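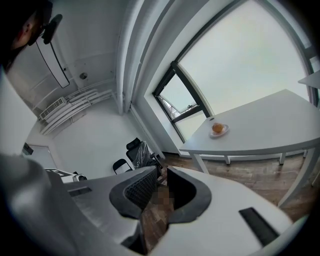
White tables in a white room: warm it up or leave it be?

Print this page | E-mail this page

zdenka_bednarik wrote:
Hello all, and sorry in advance, I do go on a bit. We moved into the new office in July and I've been going back and forth over it ever since. The walls are white, the window reveal is white, that tall column by the window is white, and then we went and bought white tables! On a gray day with nothing but pale sky in the glass, the brightest thing in there is the orange on its little plate, and I find myself looking at it far more than anyone should look at an orange.

Wen-hsiung Au, who shares the place with me, loves it just as it is. I'd like a wood top, maybe oak, and some kind of curtain. We have $188 left over from the move and I would rather not go past that. What would you do first?

clavodine wrote:
Oh, I'd leave the tables alone, I really would. I put an oak top in my sewing room years ago (a lovely thing, I polished it like a baby) and every mug and every wet plant pot left its mark on it. White tops wipe down in a minute. Buy a big fruit bowl and fill it up, and if you still feel chilly in there, get a rug.

Jozefina M. wrote:
I have to disagree with the rug, with love! What is on the floor now? If it's a plain gray carpet then yes, by all means, but please tell us before anyone spends your money for you.

zdenka_bednarik wrote:
Good question, I should have started there. It's planks, and they're the one thing in the room we didn't have to choose. You get the plate in this one as well, with nothing on it.

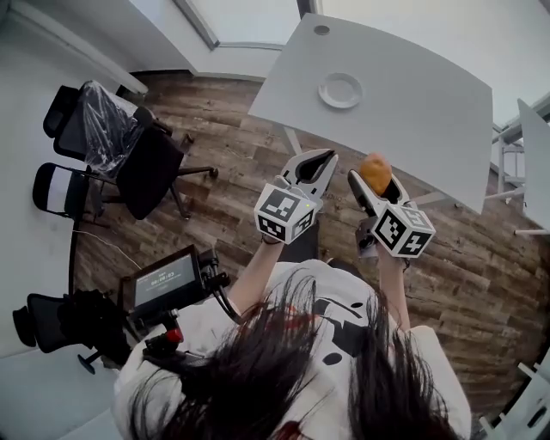

The floor planks, with the plate on the table.

Jozefina M. wrote:
Well, there's your warmth, right under your feet! Browns and tans and grays all mixed together, and that nice weathered grain. Please don't cover it. And I'd think twice about oak on top of it, too. Two wood grains that don't quite agree bother me more than plain white ever did. My sister's kitchen is like that and I always sit facing the window.

clavodine wrote:
All right, I take back the rug. I do not take back the fruit bowl.

svato_d wrote:
I'm going to be the difficult one and side with Zdeňka. A floor is a floor, but you look at a tabletop all day long, and big white tops next to a big window make my eyes ache by lunchtime. You don't have to replace anything, though. Get a cork or felt desk mat in a dark tan, one for each seat, and try it for a couple of weeks. One of your tables has that round cable hole in it, so check where the mat would land before you order.

Jozefina M. wrote:
Desk mats I can live with. Felt collects crumbs, mind you, so cork for anyone who eats at their table.

zdenka_bednarik wrote:
We all eat at our tables, I'm afraid, so cork it is. Wen-hsiung has agreed to mats as long as I stop talking about curtains until winter. I'll look for a bowl this weekend, something in blue or dark green, and I'll come back and tell you how it all looks together.

Print this page | E-mail this page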